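Jirkham Tenants' Association
Minutes, April 2025

Present: Noemi Pagano (chair), Remo Russo, Hiu-tung Hsieh, Nizar Obeidat. Apologies: Sandro Fiore.

1. Previous minutes approved without change.

2. Boiler. Martinelli quoted $2,213 for the replacement valve. Approved, 2 abstentions. 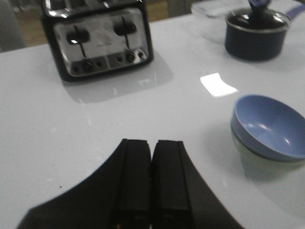 Work to be completed before September. Mr. Russo to confirm access to the basement.

3. Parking. 44 permits issued. Renewal fee unchanged.

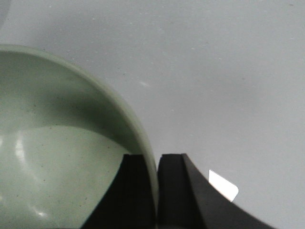

Photo: N. Obeidat

4. Reserve fund. Transfer of $1,000 approved.

Meeting closed at 8:15 p.m.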